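How to wash a long stuffed toy and a flowered kid blanket without wrecking either 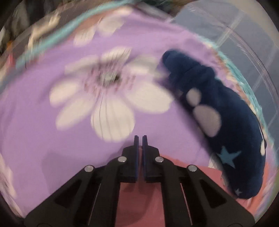

The navy plush with the stars and spots, lying on the purple flowered fabric. Turquoise trim along the top.

Quick version first for people in a rush. Cold water, mesh bag, little soap, low spin, air dry. Toy and blanket in separate loads. Done. If you have ten more minutes read the rest, there are a couple of ways to get this wrong and I've done most of them.

Posted September 2025. Replaces the old page, which told you to use warm water. Don't use warm water.

What you need

A mesh laundry bag, the big kind with a zipper. The small ones for socks won't take a long toy.
Mild liquid detergent. No powder, it sits in the fur.
Two old bath towels. Dark ones, in case the dye moves.
White cotton rag for the dye test.
Soft toothbrush.
Wide-tooth comb or a pet brush.
Needle and thread, close to the toy color. Navy and black look the same at night, check by a window.
Safety pin.
A rack, or a clothes line, or the back of two chairs.

I use the Flendari bag because it was on the shelf. Any bag with a zipper cover is fine. If the zipper has no cover, safety pin through the pull. Zippers open mid-cycle and then the toy is out there with the drum.

Before anything gets wet

Read the tag. On a toy it's usually in a side seam near the bottom. If the tag says surface wash only, believe it, skip to the hand wash part. If the tag has been cut off or chewed off, treat it as hand wash.

Feel the whole thing end to end. Squeeze. You are looking for:

Hard lumps. Could be a sound box or a battery pack. Do not soak that. Open the seam, take it out, sew it up after, or just surface clean.
Crunchy stuff. Might be beads or pellets. OK in cold water, no dryer ever.
Soft lumps. Just stuffing that has moved. Normal in long toys, it all goes to one end. We fix that at the drying stage.

Then the seams. Pull gently on both sides of each one. Any gap at all, sew it now. A gap the size of a pea going in is a gap the size of your hand coming out, and wet stuffing in a washer filter is a bad evening.

Look at the decorations too. Stars, spots, eyes, whatever is on it. Three types basically:

Stitched on – safe, check for loose threads.
Glued on – hand wash only, cold, and don't rub the edge.
Printed – fine in the machine inside the bag, don't scrub with the brush.

Can't tell which? Run a fingernail along the edge. Stitched has a ridge you can feel. Glued lifts a little at a corner. Printed has no edge at all.

The dye test

Do this for anything navy, red, or black. And anything purple. Dark blue plush next to white flowers is the exact combo that goes wrong.

Wet the white rag. Cold water, one drop of detergent. Press it on the toy somewhere that doesn't show and hold it, count to thirty. Look at the rag.

No color: go ahead.
Faint color: wash alone, cold, short.
Lots of color: hand wash, by itself, keep changing the water till it runs clear. Might take a while.

Same test on the blanket, on the colored part and again on the trim. Trim is often a different fabric from a different place and it bleeds when the main part doesn't. I had a turquoise edge leave a line down a white pillowcase. In July, on the line, in full sun, so it baked in too. Still have the pillowcase.

Spot cleaning

Do the spots before the wash, not after. Once it's been through a cycle the stain has had a nice soak and settled down.

Food and mud: let it dry, brush off what you can, then a bit of detergent on the toothbrush, small circles. Blot. Don't flood it.

Drool and that gray shiny patch where it gets held: detergent and cold water, leave 14 minutes, blot. Repeat if you want. The shine comes from fur that's matted flat, so comb it while it's damp.

Marker: rubbing alcohol on a cotton ball, dab, keep turning the cotton. Test first on a hidden bit. It can take the print off with the marker.

Gum: freezer. Whole toy in a plastic bag overnight. Pick it off hard.

Sticker glue: a little cooking oil, wipe, then detergent to get the oil out. Two stains for the price of one but it works.

Machine wash, the toy

Zip it in the bag. If the toy is long, fold it once, loosely. Don't roll it tight, the inside of the roll won't get clean and it comes out with a crease in the stuffing.

Put a towel or two in with it so the load isn't lopsided. One wet toy alone bangs around and the machine stops to sulk.

Cold. Gentle or delicate, whatever your machine calls it. Half the soap you think. Extra rinse ON, this matters more than anything else on the page. Soap left in a stuffed toy makes it sticky and it gets dirty again in a week.

Lowest spin you've got. My Hemmin goes down to 400 or you can pick no spin. The high setting on it is 1,175 and I did that once by accident, toy came out shaped like a boomerang. It recovered, mostly.

No fabric softener. It coats the fur. Feels great for a day, then flat.

Machine wash, the blanket

Shake it outside first. Crumbs, hair, all of it.

Turn it so the printed side faces in if you can, like a duvet cover. For a single layer just fold it loosely, print inside. Saves the white parts from rubbing. White petals on a colored ground go gray from rubbing more than from dirt.

Cold or cool, normal soap for the size, medium spin is OK on a plain blanket. Low if it's quilted or has filling.

Don't cram the drum. You should be able to put your hand in on top of the load flat. If you can't, take something out or go to the laundromat. Big machines at ours, the Tetness one, take a full bedspread no problem and they're cheaper before lunch.

Take it out right away. Trim puckers if it sits wet in a heap.

Hand wash, for either

Sink or tub, clean it first. Cold water up to cover. Small squirt of detergent, swish till it's mixed BEFORE the toy goes in.

Push down, let up, push down, let up. Like kneading bread but lazier. 8 minutes of that is plenty. No twisting, no wringing. Twisting a long toy breaks the stitches on the inside of the bend and you won't see it till the stuffing comes out.

Drain. Fill. Push. Drain. Keep going untill there's no suds when you squeeze. Four or five rinses usually. Boring. Put something on to listen to.

Getting the water out

Lay a dry towel flat. Toy on top. Roll the two up together like a jelly roll, and press, lean on it with your forearms. Unroll. New towel. Again.

You'll be amazed what's still in there. I weighed one before and after the towel step and 853 grams of water came out. Weighed it on the kitchen scale, wiped the scale.

For a blanket just fold it over the edge of the tub and let it drip an hour before moving it. Heavy. Lift from underneath, don't drag by the trim.

Drying

Toy: air dry. Flat on a rack is best, in front of a fan. Turn it over every couple hours. If you hang it, hang it by the middle with the ends down, not by one end, or all the stuffing slides to the bottom and stays there.

While it's still damp, break up the lumps. Pinch along the length with both hands, work from the fat end toward the thin part. A minute or so each time you turn it. Much easier damp than dry.

How long? A day, maybe two for a thick one. The outside lies to you. It'll feel done and be wet in the middle. Squeeze hard and hold it against your cheek – if it's cool it's not dry. Put it away wet and it'll smell like a basement, and then you're back at the top of this page.

Dryer only if the tag says so, no heat, in the bag, and never with anything glued.

Blanket: over a line or over two chairs with a gap between so air gets under. Out of direct sun if the color matters. Pull the trim straight with your fingers while it's wet, saves ironing. Low dryer is fine for most plain ones, take it out a bit early and lay it flat.

Finishing up

Comb the fur in the direction it wants to go. Then backwards, lightly. Then forwards again. Flat patches may need a bit of steam from a kettle, hold it well away, a few seconds, comb again.

Check the seams one more time. Snip loose threads, don't pull.

Blanket, iron only if you must, low, from the back, thin cloth between. Skip fleece completely, it melts.

Problems people write in about

White flowers came out bluish. Don't dry it. Dryer sets it. Soak in cold water with oxygen bleach, follow the box for amount, overnight. Brernila works OK, so does the store one. No chlorine, it eats the colored part.

Toy smells musty after drying. Wasn't dry inside. Rewash, small splash of white vinegar in the rinse, dry longer with a fan.

Star or patch came loose. Fabric glue for a corner. If more than half is off, stitch it. Tiny stitches, matching thread, go all the way round and not just the loose bit.

Fur feels stiff. Soap. Rinse again, twice.

Toy went skinny in the middle. Stuffing moved. Wet it a little, massage it back. If that fails open a seam where it's thin and poke in new fiberfill with a chopstick. Less than you think, it fluffs up.

Kid won't give it up long enough. Start right after bedtime with the fan going and have a spare blanket ready. It won't be dry by morning if it's a thick one, so wash while they're away for the weekend if you get the chance.

How often

Toy that sleeps in the bed, every month or so. Shelf toy, twice a year. Blanket every week or two, more if it goes on the floor. After anyone's been sick, same day, both, and check the tag for how warm you're allowed to go.

Next page is zippers on pillow covers, still writing it.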